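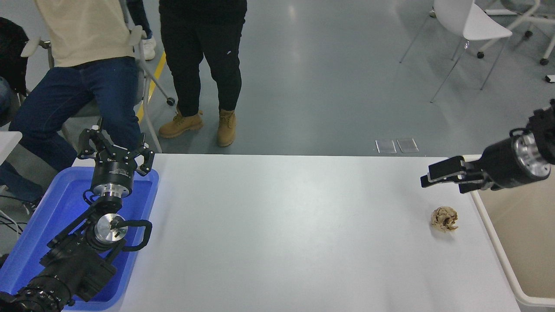 *A white table with a blue plastic tray at its left edge.*

**Rigoberto Cuervo on giving every door an address**

*Interview conducted for the Gotent Institute bulletin, 15th April*

Gatura County has completed the first full review of its road names and house numbers. The review covered 212 public roads and corrected the addresses of 1547 properties, most of them outside the towns. Rigoberto Cuervo, who directs the county's Office of Addressing, spoke with the bulletin at length about the work and the questions it leaves open.

Mr. Cuervo trained as a surveyor in Cáceres and came to the county as a mapping assistant. He recalled that in his first weeks he was asked to find a farmhouse for a tax notice. "The address on file was 'the second gate after the mill,'" he said. "The mill had been taken down before I was born. The mail carrier knew the place, and the assessor knew it, and both of them were close to retirement."

The county had relied on rural route numbers for many years. These told the carrier which route to drive but did not place a house on a particular road. An ambulance crew from another district could not use them, and a new resident often could not explain to a furniture store where to deliver a bed. The review replaced the remaining route numbers with street addresses measured by distance from the start of each road, with odd numbers on the north and east sides.

Duplicate names took longer. The office found 22 names in use on more than one road, including a Church Road in Rirnell and another on the far side of the valley. County rules allow the road with more addresses to keep its name.

"People accept a new number quite readily," Mr. Cuervo said. "A new name is a different matter. It is on the wedding invitations and on the deed. In Rirnell we held 2 public meetings over a lane with nine houses, and I would have held a third if they had asked for one."

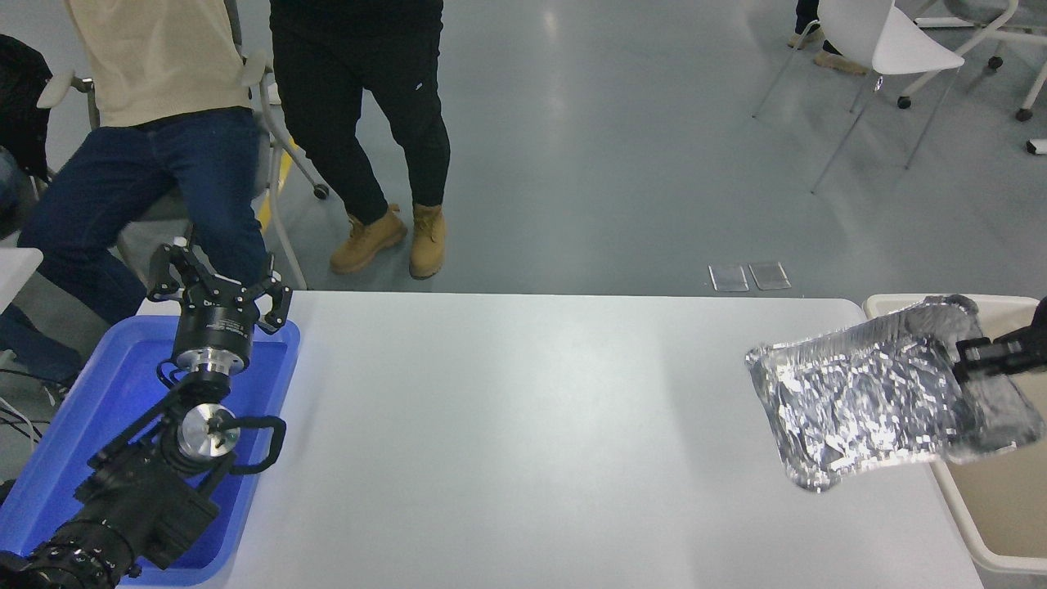 Residents of an affected road were invited to propose a replacement, subject to a short list of conditions. A name could not repeat or closely resemble one already in use, could not refer to a living person, and had to be easy to say over the telephone. The last condition was added at the request of dispatchers, who reported that callers under stress often shorten or slur long names. Several proposals were returned for this reason, among them one that ran to five words.

Asked whether older names had been lost, Mr. Cuervo said that the office had made a record of each one. Former names now appear in the public index beside the current name, with the date of the change and, where it is known, the origin. "A family researcher should be able to start from an old letter and arrive at the right piece of ground," he said. "We also learned a good deal from the residents. Quarry Lane never had a quarry. Quarry was the name of the man who owned the ferry."

Property owners received notice of their new address by mail, and both the old and new forms will be accepted by county departments during the changeover. Owners are responsible for posting numbers that can be read from the road. Where a house stands well back, the number must be posted at the entrance to the driveway. Mr. Cuervo acknowledged that compliance is uneven and said that the office would prefer reminders to fines.

Private roads remain unsettled. A driveway serving three or more homes must be named under the present rules, but the county does not maintain it and has no clear duty to provide the sign. Some owners have put up their own, in a variety of colors and letter styles. The office has asked the county board for guidance and expects to return to the subject at its next regular session.

"I would like one standard sign," Mr. Cuervo said. "Green, reflective, with letters of a proper height. The owners on Heron Spur have painted theirs purple, and they have written to tell me that they intend to keep it."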